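Cursos > Robótica aplicada > Aprendizaje por demostración > Apuntes de la sesión 4

Inicio | Programa | Apuntes | Prácticas | Foro

Sesión 4. Cómo se recogen ejemplos (y cómo se estropean)

Bueno, la semana pasada nos quedamos en la pregunta de siempre: ¿cuántas demostraciones hacen falta? Os dije que lo veríamos con un caso de verdad, así que hoy os traigo la tarea que usamos en el proyecto Nelladham, que es bastante tonta a primera vista: dos brazos, una mesa blanca, una cesta y una fruta blanda. La instrucción escrita es «mete la fruta en la cesta». Ya está, esa es toda la instrucción.

Antes de grabar nada, apuntad esto porque os lo voy a pedir en la práctica: un episodio empieza cuando los dos brazos están en su postura de reposo y acaba cuando vuelven a ella. Si cortáis antes, el modelo aprende a quedarse quieto encima de la cesta, y luego me escribís al foro diciendo que «se cuelga». ¡No se cuelga! Hace lo que le habéis enseñado. 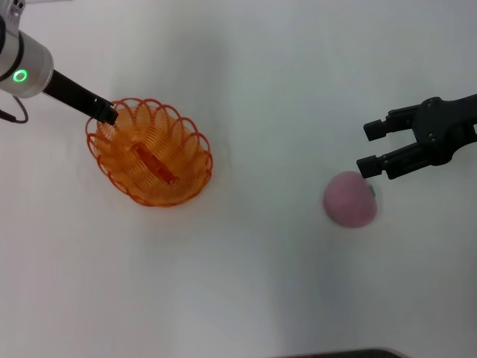 Reparto de papeles entre los brazos. En Nelladham lo dejamos fijado por escrito: el izquierdo se ocupa de la cesta y el derecho de la fruta. Parece una manía mía, pero en la primera tanda cada operador lo hacía a su manera y salió una mezcla imposible (unos agarraban con el derecho, otros con el izquierdo, otros empujaban la fruta con la punta de los dedos hasta el borde...). De 78 episodios nos quedamos con 48. El resto sigue en el disco, en la carpeta Ristlow, por si alguien quiere hacer el trabajo final sobre datos ruidosos, que a mí me encantaría.

Lo que hay que variar entre episodios:
- la posición de la fruta en la mesa
- el giro de la cesta (es ovalada, así que el giro importa mucho)
- la altura desde la que baja la pinza
- la persona que maneja los brazos

Lo que NO se toca dentro de una tanda: la luz, la altura de la mesa y las cámaras. Si alguien le da un golpe a una cámara, se para, se recalibra y se abre tanda nueva. Sí, aunque falten dos episodios.
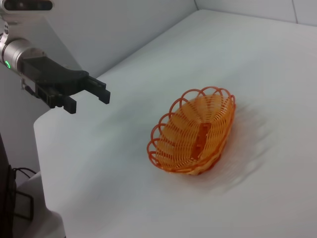
Sobre las cámaras de muñeca me preguntasteis el otro día si de verdad compensan. Yo creo que sí, y mucho, para los últimos centímetros, que es donde la vista de cabeza se queda corta con los dedos tapando el objeto. El precio es que la imagen se mueve con el brazo y salen tramos borrosos cuando el operador va con prisa. Mi consejo es ir despacio al acercarse y no pasarse borrando después; un poco de borrosidad también la va a ver el robot cuando trabaje solo.

Etiquetado. Usamos Remon para revisar y Amin para guardar los episodios ya cerrados. Cada episodio lleva éxito, fallo o dudoso. Lo de «dudoso» usadlo sin vergüenza: fruta apoyada en el borde, cesta arrastrada, pinza que suelta demasiado pronto. Los fallos con recuperación (se cae, la vuelve a coger, la mete) van como éxito con una nota, y son oro.

Para la práctica: 32 episodios por pareja, 10 de ellos con la cesta girada. Se entrega en marzo, la fecha exacta la pongo en el foro cuando me confirmen el laboratorio. Traed los nombres de archivo ya puestos según la plantilla, por favor, que el año pasado perdí una tarde entera renombrando cosas como «bueno_final_2».

Lectura para la próxima: el capítulo de clonación de comportamiento, hasta la parte de errores acumulados. Las demostraciones matemáticas las hacemos juntos en la pizarra.

Compartir (10) | Comentarios (0)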